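Handheld gripper demos: policy closes early on the bottle
Posted by Ásdís Bech, November

Our student team is training a pick-and-place policy for the Lescombe club challenge. Task: pick up a blue bottle and place it in a divided box, two hand-held grippers, paper-covered table. We have 46 demos. In replay the gripper closes up to 5 cm short of the bottle. Is this a data problem or a calibration problem?

Head view and gripper view: 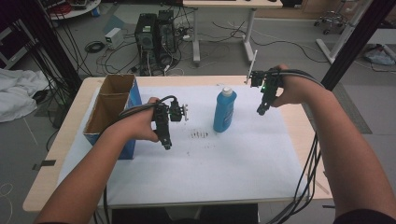
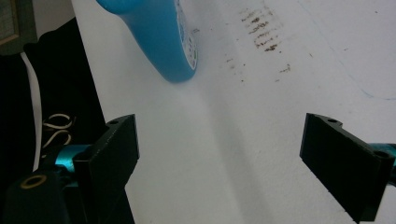
Training runs 3,000 steps, batch size unchanged from the club template. Loss flattens after 1,000. Both streams are resampled to the same rate before training – I have not checked the offset between them.

Oddsson
Check the offset first. Tap the fingers together at the start of each demo, find the contact in both streams, and compare timestamps. A constant lag gives a constant error at constant speed. Also replace the paper. The policy can key on the stains.

grustcombe_lab
more demos. 46 is low

Comments
Ásdís Bech: Lag was constant across the demos I checked. Retraining tonight with it removed.
Nokmont: Which resampler? Ours dropped the first frame.
Oddsson: Keep the old checkpoint for comparison.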